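Projects > Second Year > Group Reports > Motion Planning

Planning around fixed obstacles with Brustby

Last updated: June

Our task was to write the planning layer for a simulated arm that has to reach an object, pick it up and carry it across a table without touching anything else. The simulator was already set up for us in Virnutent. We wrote the planner, the collision settings and a small tool for replaying failed runs. We called the whole package Brustby so that the folders would stop being named "new" and "new2".

The first version used a plain sampling planner over the joint angles. It picks random arm positions, throws away the ones in collision and joins up the rest until it finds a way from start to goal. With only a table in the world it gave an answer almost every time. Once we loaded the full world, with the upright panel and its hooks, it slowed down a lot and often ran out of its 800 ms limit.

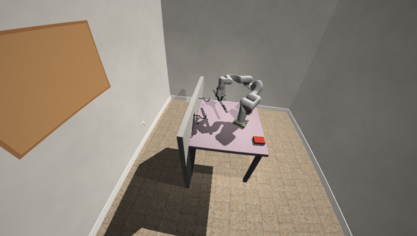

Most of the lost time went on collision checks. The hooks came with detailed meshes, and every sample was being tested against all of their small triangles. We replaced each hook with three capsules, slightly larger than the real shape. The planner can no longer thread the gripper between the prongs, but none of our tasks need that.

The second change was to the order of the checks. We now test the wrist and gripper first, then the elbow, and the lower link last. A sample that is going to fail usually fails on the first test, so the others are skipped.

We ran 1,842 planning requests with random goals over the tabletop. The old version timed out on 586 of them. We reran the same list with the same seeds on the new version and the timeouts dropped to 15. All of those had goals very close to the panel. We replayed each one and think the goal itself was in collision with our enlarged capsules, so no plan existed. The planner should say so straight away and at the moment it does not.

Path quality is still poor. The arm sometimes swings the elbow a long way out to make a short move. We tried the Navickas smoother from last year's group, which cuts corners off a finished path, and it helped on long moves but did little on short ones. Its step size is fixed in the code and we did not get round to changing it.

Still to do:
- check the goal before planning and return a clear error
- make the smoother step size a setting
- move the replay tool out of the Nikemley branch and into main
- rerun the full list with an object held in the gripper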